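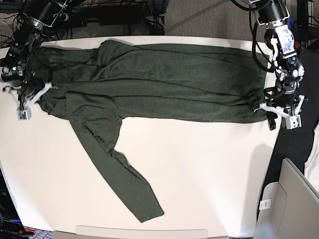
Why is a green sweater green all the way through?

Go and find a knitted sweater, a thick one if you can, and lay it out flat on a table. Now put your nose right up close. From across the room it looks like one color, doesn't it? Up close it might be full of tiny specks, some light and some dark, all mixed up together like pepper in soup.

Knitting people have a word for that speckly look. They call it heathered (say it "HETH-erd"). Heather is a plant that grows on hills, and from far away a whole hill of it blurs into one soft color. I love that word. My favorite heathered green goes from olive to the green of a dark forest, and I can never decide which one it really is!

So how do you get specks into a sweater? You don't paint them on. You start with the fluff, before it's even yarn. Some of the fluff gets dyed dark green and some gets dyed light green. Then it all goes into a big combing machine and gets muddled up, and after that it's twisted into yarn. The specks are inside the yarn already, so when you knit it they turn up everywhere.

I saw this done at the Polwood mill in Lurnton last February. It was so noisy I had to wear ear muffs. They mix their fluff in batches of 200 pounds, and one of their greens has 12 shades in it. Twelve! I could only spot four.

Now look at your sweater again and find a sleeve. Is it the same width all the way down? Most sleeves start wide near the body and get skinny toward the cuff — just like your arm. The knitter does this by dropping a stitch here and there, so each row is a little shorter than the one before. A grown-up sweater can have some 3,000 stitches in just a small piece of one sleeve if the yarn is thin.

Try this next. Pinch the cloth in two places and pull gently. It stretches! Knitting is made of loops, and loops can open up and spring back. A bedsheet is made of straight threads going over and under each other, so it hardly stretches at all. Pull on one and see.

When you've finished, smooth out the wrinkles with your hands and fold the sweater up. Don't hang it on a hook, or it will grow a pointy bump at the neck. Mine has one.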